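Heavy Cotton and Fleece: Handling, Washing and Folding FAQ
Vindora Textile Care
Updated February 25, 2025
14 shares | 3 comments

We use cookies to remember your region and unit settings. Accept | Manage

Which fabrics does this page cover?
Thick, matte cloth in white and light colors: brushed cotton, cotton fleece, flannel sheets, and throws sold without a lining. It does not cover down-filled items or anything with a laminated backing. Those have their own page under Owino care codes.

How much can I put in one load?
Fill the drum to two thirds, measured dry. One large fleece sheet and a few small items is a full load in most home machines. Heavy cloth holds a lot of water, and an overfilled drum rinses poorly.

What spin speed should I use?
700 rpm for fleece and brushed cotton. Plain-weave cotton tolerates 900 rpm. Faster spinning shortens drying time but sets hard creases into a thick weave, and these may not come out without steam.

Can I use bleach on white fleece?
Oxygen bleach only, dissolved before the cloth goes in. Chlorine bleach yellows polyester blends and weakens cotton pile.

Why does my white sheet look gray or blue in places?
Check it flat, in daylight, before treating it. Shadow inside a fold reads as gray or bluish on matte white cloth. If the color remains when the area is pulled smooth, the usual cause is detergent residue or dye from another item. Rewash with no detergent and an extra rinse.

How do I fold a large sheet without a second person?
1. Find two corners on the same short edge.
2. Put one hand inside each corner, bring the hands together, and turn one corner over the other.
3. Run a hand down the open edge to the next corner and tuck it in with the first two.
4. Repeat for the last corner, lay the sheet on a table or bed, and square the sides.
5. Fold in thirds lengthwise, then in half until it fits the shelf.

The corners are hard to find. What now?
Follow a hem. Pick up any edge and slide along it until the seam turns. Shaking the sheet from the middle tends to bunch it further.

Where should I hold thick cloth when lifting it?
At a hem or corner where possible. A pinch taken in the middle of the cloth draws the surrounding material into a deep crease that runs out from the grip, with soft, rounded folds to either side. This does no damage over a short lift. Do not store or hang the piece that way.

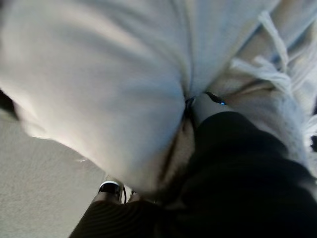 Prudo writes that a mid-cloth pinch is fine for getting a sheet out of the dryer, but that on wet fleece it left a small peak that took two washes to relax. We agree on wet cloth: support it from underneath with both arms.

How do I remove a peak or pinch mark?
Steam from the reverse side, holding the iron clear of the pile. Smooth with a flat hand and leave until cool.

Are loose fibers normal?
Yes, during the first 4 washes. Clean the lint filter after each one. Fiber loss that continues past that point usually means the dryer is set too hot.

Does the Terkbridge folding board work with fleece?
For pieces up to throw size. Full sheets are too bulky for the hinge.

Get care updates by email. Enter your address to subscribe. Unsubscribe at any time.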